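Slow Furniture, Fast Town

11 August 2021

Rent day at Juvgate. The old mill complex on the river, four floors, freight elevator that works when it wants to. Eleven years ago you could get a bay on the ground floor for next to nothing. Today there's a waiting list and a coffee bar, and the furniture makers who started the whole thing are wondering how long they can stay.

I spent a week up there. Came home with sawdust in my shoes and a notebook I can barely read.

The town first. Hamdy made chairs for most of a century. School chairs, church chairs, the folding kind you sat on at your cousin's wedding. Then the big plant closed, the mill emptied out, and for a long stretch the only thing moving on Canal Street was the bus. The makers came for the space and the cheap power. Two shops at first, then five, then a finishing room they all share and argue over.

There are 17 shops in the building now. Most are one person and a bandsaw. The biggest, Kekivis, has a crew of 10 and a real loading dock, and does dining tables almost exclusively. Lead time at the moment is 18 weeks. Customers grumble and then order anyway.

What everybody wants is pale. Dark walnut had its run, and before that it was anything with a live edge and a river of blue resin down the middle (please, never again). Now it's light wood, plain top, soft finish, no gloss. The sort of table that makes a small kitchen feel bigger and shows every drop of red wine. The makers have mixed feelings. Pale wood is unforgiving - a bad glue line shows from across the room, and so does a sloppy sanding job.

They talk about grain the way other people talk about weather. Straight and quiet sells to city customers. The big arching loops, cathedral grain, used to get hidden on the underside or cut up for drawer parts. Lately people ask for it. One shop charges extra, which got some laughs over lunch.
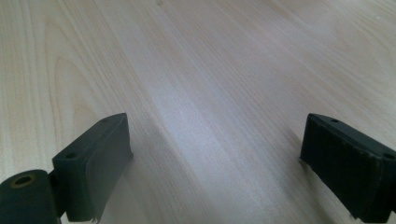 The lumber problem

Prices. You can't have a conversation at Juvgate without getting to prices. Boards that were easy to find two years ago are gone by the time you call back. Sturora, the yard out past the county line, has been rationing the good stuff to regular accounts, and the smaller shops are pooling thier orders to qualify. It works, mostly. Somebody always ends up with the knotty ones.

A few have gone the other way and started buying logs. Cheaper up front, but then you need somewhere to dry them and a lot of patience. Stacks of boards behind the building under sheet metal, stickers between every layer, dates chalked on the ends. The oldest said November.

Who gets to stay

The building sold in spring. New owners, nice website. They say they love the makers, and the brochure is full of workbenches. But the third floor is already offices, and the talk is apartments for the fourth. You try running a planer under somebody's bedroom.

Leases come up one by one. The shops near the dock feel safe enough, the ones upstairs dont. A couple have been out looking at a former dairy on the north side of town - ugly, low ceilings, tons of parking. Nobody wants to be first to go.

Meanwhile the tables keep going out. Wrapped in moving blankets, down the freight elevator, hold your breath between two and one.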